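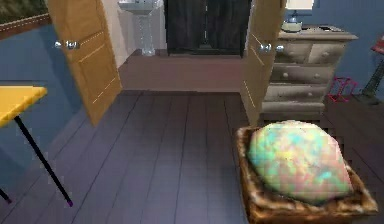
Tralside Abbey | Oblates and Guests Office

Search this site Enter keywords Go

Niilo Miettinen does not like the word "calling." He has been an oblate of the abbey at Tralside for seven years and he still winces when visitors use it.

"People want a voice in the night," he says. "I had a bus timetable and a free weekend. I came to a retreat in October, I was bored for most of it, and I came back."

I had asked him what a lay person gets out of promising to live by a monastic rule while keeping a job and a mortgage in Vindmont. My own guess was a nice certificate. He didn't argue much.

"Some people do it for that. They come to the ceremony, they buy the book, and we don't see them at prayers again."

Orhun Aydoğan, who looks after new inquiries, puts it more gently. He says 541 people have asked for the information packet since he took over the desk. Three have made their final promise.

Isn't that a poor return? "It would be if we were selling something," he says. I point out that the retreats cost money. "They do. Heating costs money. You can see the accounts if you ask."

I asked. A weekend brings in less than it costs to run, and a gift from a family in Tapia covers the gap. How long that can last, neither man would say.

Miettinen prays twice a day, usually in his parked car. I wondered whether it had made him a better person.

"Ask my sister," he said. "She'd tell you I'm as short-tempered as ever. I apologize faster, maybe."

He is due to renew his promise on Sun 14 December, after the morning service. He expects to be on coffee duty as well.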